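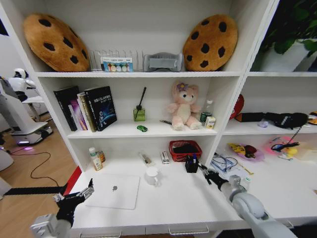
Shared Shelving at Istach House: A Gallery

Prepared by Aileen Dumlao, Residential Programs
April

The shared study on the ground floor of Istach House was refitted over the summer break. The former filing cabinets were withdrawn and open shelving was installed in their place, with a lower shelf deep enough to serve as a work surface. Residents were then invited to furnish the compartments themselves, within a short set of guidelines.

The gallery records how the shelving is now used. Entries are arranged by theme and were compiled with the assistance of Thitima Duangkaew and Sarla Rajput, who coordinated the project on behalf of the residents' association. The total cost of the refit was $1,269, including delivery.

The shelving

White was selected to match the existing joinery. The compartments are open at the front and carry no doors or labels. The supplier, Kuipers, offered a version without drawers, and residents voted against it at the first planning meeting — the vote was 10 to 5.

Soft furnishings

Two round cushions in the form of chocolate-chip cookies are kept on the top shelf when not in use. They are the items most often borrowed from the study and are to be returned to the shelf by 10 pm.

Papers and filing

A clear acrylic rack with vertical slots replaces the former in-tray. Notices and loose sheets may be left in it until the end of the month, after which they are moved to the house office.

Reading

The middle shelf is set aside for a small number of books, stored upright. Residents wishing to add a title are asked to remove one at the same time. The full house collection of 125 volumes remains in the upstairs lounge and may be borrowed on signature.

Small personal items

Each resident may place one decorative object on the shelving. A pink plush bear with a purple flower on its head and a tiny green toy car were among the first contributions accepted under this rule. Both have remained on display and neither is to be taken to bedrooms.

Fragrance

Candles are not permitted anywhere in the building. Reed diffusers are allowed in shared rooms, and a small green glass one has been approved for the study. Residents with sensitivities should speak to the house office, and it will be removed without further enquiry.

Greenery

A leafy plant in a white pot was added once the shelving was in position. Watering is listed on the kitchen roster, between the recycling and the dishwasher. Please check the soil first, as two residents watered the previous plant on the same day for most of a term.

Cases and covers

Soft cases and flat cases may be stored in the compartments provided that they do not project beyond the front edge. Larger bags belong in the hall cupboard. The association considered adding baskets from the Skandard range and has deferred the matter until next year.

The work surface

The lower shelf is available for writing, sorting and light craft work. It is wiped down each evening with a damp cloth. Hot drinks require a coaster, and glue guns are to be used in the workshop only.

Further contributions

Residents are welcome to submit their own photographs of the study for inclusion on this page. Submissions should be sent to the house office with a caption of no more than two sentences. A second gallery, covering the kitchen pantry and the Vetirier drying racks in the laundry, is in preparation.

Comments (4)

Genalyn Maglaya
Very pleased to see the cookie cushions on the top shelf. They were my favourite purchase of the whole project. Is there any chance of a third?

Sarla Rajput
Thank you, Genalyn. The furnishings budget is closed for this year, but a donated cushion would be considered.

Fatima Kekana
I lived at Istach House when the grey filing cabinets were there and you could not open the bottom one without moving the chair. What a difference! I would have liked the drawers, though.

Thitima Duangkaew
A reminder that the watering roster for next month still has two gaps. Names can be added on the kitchen door.

Contact: Residential Programs, Istach House, ground floor office | © Istach House Residents' Association | Back to top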